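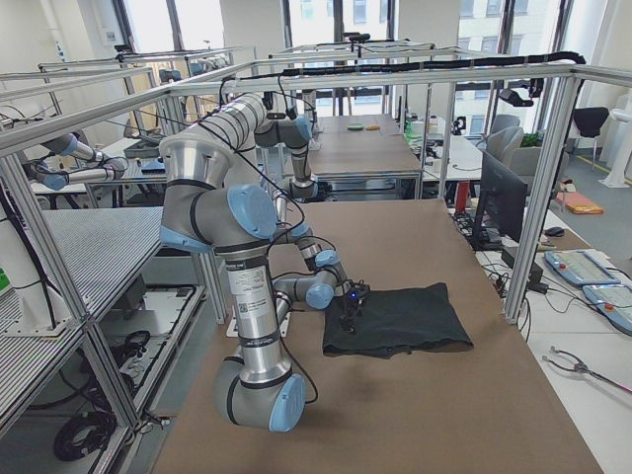 The chair opened the meeting at 2:00 p.m. and took the textile folding item first, so that members joining from the Grelham site could leave early. Maxine Ruddock reported on the cloth portion of the work. The group is still using the dark green-black cloth, folded to a roughly rectangular shape and laid flat on the brown work surface. Ms. Ruddock noted that the edges tend to rumple and that a corner left loose toward the front of the table makes one fold hard to compare with the next. She asked that the group agree on what counts as an acceptable fold before the April review.

**1. Minutes of the previous meeting**

Approved with one correction. Under item 4, "Rornon" should read "Denside" as the supplier of the replacement cloths.

**2. Definition of an acceptable fold**

Discussion followed from Ms. Ruddock's report. Dalva Portela proposed that a fold be accepted when opposite edges meet within 8 millimeters and no corner hangs free. Members from Grelham considered this too strict for heavier fabric. Ms. Portela replied that a separate allowance could be made by weight – the written standard should state it plainly and not leave it to the person scoring.

Agreed: the 8-millimeter limit will apply to light and medium cloths. Heavy cloths will be scored separately until the group has reviewed more results.

Action: Ms. Portela to circulate a draft standard.

**3. Cloth stock and laundering**

The log now holds 2,498 completed folds across all fabrics. Ms. Ruddock stated that cloths in long use hold their creases and should be taken out of rotation sooner. Washing is to continue under the present arrangement with Lazaridis, who have asked for 2 working days' notice before each collection.

Agreed: creased cloths will be pressed or withdrawn before scoring resumes. Dark fabrics will be bagged separately from light ones.

Action: Ms. Ruddock to confirm collection dates with Lazaridis and to order replacements from Denside.

**4. Work surfaces**

A request to change the color of the table covering was considered. Ms. Portela observed that dark cloths are easy enough to judge against brown, while the tan fabrics are not. No change was approved. The matter will return once samples have been priced.

**5. Other business**

Grelham asked for 3 additional storage bins for sorted cloths. Approved.

The meeting adjourned at 3:10 p.m.

Minutes recorded by D. Portela.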